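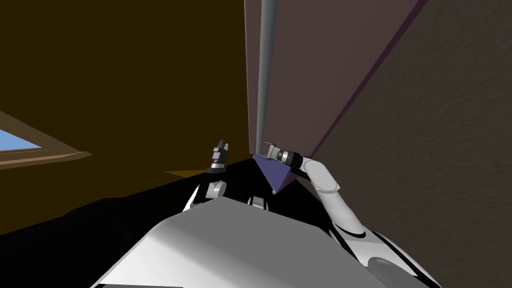

4 min read

The Wullenix Compact is among the oldest mercenary orders in the Sturutdale setting, and for most of the game's published history it has also been among the least played. The revised army book, released in May, gives the order its first full treatment.

According to the established background, the Compact was formed after the siege of Durán, when 2,341 soldiers refused to lay down their arms until their wages were paid. The debt was never settled. Their successors still carry the original pay ledger into battle, and every captain is required to sign it before taking command.

The order fights in companies of 90, each divided between pikes and heavy crossbows. Its doctrine favors slow advances over broken ground, and its commanders will surrender a position before they will lose the ledger. Earlier editions represented this with a single morale rule, which many players considered too weak to justify the cost of the units.

The new book replaces that rule with a set of 16 contracts. A player selects one before deployment, and its terms govern how the army scores. Under the Clasik Contract, for instance, the Compact gains nothing for holding ground but is rewarded for each enemy standard captured.

The book also adds 30 pages of history covering the order's long feud with the river cities. The fate of the first captain, whose signature was cut from the ledger, remains unrecorded.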